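Quezada handling rules: second progress report to the Mistura fund
25 January 2026
By Consuelo Carrillo, Drurkeck workshop

The short version, for whoever at Mistura has to read several of these before lunch: the rulebook exists, people are using it, and it is shorter than the one we promised you. The first draft had a section on how to propose changes to the section on proposing changes. That has been retired.

You are paying us to write down good practice for recording tabletop tasks with hand-held grippers, and to test whether a recording made under written rules is any better than one made by a person who was simply told to be careful. We are past the halfway point on both.

Where we are

The plan calls for 700 recordings of tray and tabletop tasks. At the end of this period we had made 460. Of those, 368 passed every check in the rulebook as it now stands. The rest have been set aside with a reason code and will not count toward the target. I know a funder would like those two numbers to be closer together. So would I, but we agreed at the start that a rejected recording would be reported as rejected, and it seemed a poor moment to discover flexibility.

Most of the rejections date from before the September revision. Before that, the rule on starting position read "begin from a sensible height above the work surface." Everyone agreed with this rule. Everyone also had a different height. The current wording gives a start pose with both fingers open and clear of every object, and it asks for a pause before the first move. Rejections under that code have almost stopped.

Rules about surfaces

We expected to write a paragraph on trays and ended up with a chapter. Shiny metal is the main culprit. A polished base picks up the ceiling lights and lays them out in bright bars, and reviewers then have to decide whether they are looking at an object edge or at the lighting. The first instinct at Drurkeck was to ban polished trays. Stulard, who are testing the rules in their own prep room, pointed out that their kitchens are full of them and that a rulebook for a world without metal would be of limited use to them.

So the rule now says this. Reflective trays are allowed. The lights stay as they are during ordinary work. The person recording notes the tray material on the log sheet, and reviewers may not reject a recording for reflections alone. Patterned trays get the same treatment. Wood grain, in particular, gave us one very long meeting about whether a knot in the pattern could be mistaken for an item. The minutes of that meeting are available and I do not recommend them.

When more than one tray is on the table, the gap between them must be visible from the start pose. Trays may sit at an angle to the table edge and to each other. An earlier version required them to be square, and we spent a good deal of your money on people nudging trays.

Rules about the gripper itself

Pad wear is the part of the rulebook I would defend hardest and the part that gets the most sighs. The pads are the only thing on the gripper that touches anything, and they get inspected less often than the coffee machine. The rule has these steps:

Look at both inner faces before each session, under the room lights, with the fingers open.
Press the covering at each corner. If it lifts under a fingertip, change it.
Fraying along the edges is recorded and may be left in service. Fraying that has reached the gripping face means a new pad.
Change both pads together, even if one looks fine.
Write the change on the log sheet before picking the gripper up again.

The last step was added in response to what I will call human nature. Pads were being changed. The log sheet held a different view of events. When Stulard compared the two, the paper record described a gripper that had been in continuous heroic service since delivery.

There is a running argument about step three. Stulard would like any fraying at all to trigger a change, on the ground that a yes-or-no rule is easier to follow. Drurkeck thinks this would have us changing pads all day and recording very little. Both sides are right about the other's weakness. For now the rule stands as written, and the edge condition goes in the log so that we can go back and see whether it made any difference to the grasps. I would rather show you that comparison in the next report than guess at it in this one.

Rules about people

Keep your free hand out of the work area. Say nothing that you wouldn't want transcribed. Stop when the task is done, even if the tray looks untidy. That last one has been surprisingly hard. People who have just placed an item want to straighten it, and then they want to straighten its neighbor, and the recording labeled "place one item" becomes a short film about regret.

We also dropped the rule requiring recorders to work at "a natural pace." It produced the least natural pace any of us had ever seen. The rule now gives no pace at all and the recordings look better for it.

What has not gone well

There are 3 rules still open. One is step three above. One covers what to do when the gripper casts a dark patch over the thing being picked up, where we have two drafts and affection for neither. The third concerns who may waive a rule during a session. At present the answer is "the session lead," and at present everyone believes they are the session lead.

The training sheet is late. It was due with this report. The text is finished, but it refers to rule numbers, and the rule numbers changed again when we cut the section on proposing changes. We have now frozen the numbering, and I have been asked by several colleagues to put that in writing somewhere they can point to. Consider it done.

Spending is within the plan except for consumables, which are over. That is pads and covering material. If you follow step four you buy twice as many of everything. We have covered it from the travel line, since the travel turned out to be a walk across the parking lot to Stulard.

Next period

Finish the remaining recordings. Close the open rules or admit in print that we can't. Have two reviewers from each site mark the same set of recordings without talking to each other, which will be a test of the rulebook and possibly of the partnership. Send you the training sheet, with the numbers it has now.
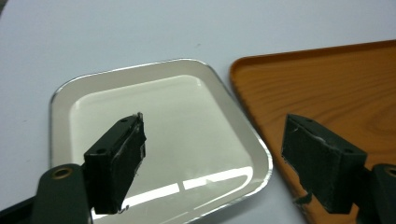 Photo: Drurkeck workshop / Quezada project

The full rulebook and a blank log sheet can be had from me on request. Please ask for the current version, as there are older ones in circulation and they are very confident.

Filed under: Project updates > Robot handling > House rules

Comments

prep_room_north
Speaking for the yes-or-no camp: look at the edges on those pads and tell me that's not a change. I'd have them off before the session.

C. Carrillo
Edges, yes. Step three says record it and carry on unless it gets to the face. You are welcome to bring this up again and I expect you will.

millrace
We do something similar with suction cups and gave up on having people judge wear by eye. We went to a fixed number of cycles per cup. Wasteful but the arguments stopped. Could you send the log sheet?

C. Carrillo
Sending it. Fixed cycles was in our first draft and I may have to go and dig it out of the bin.

tablesaw_ted
Strongly in favor of letting the trays sit crooked. Mine always do.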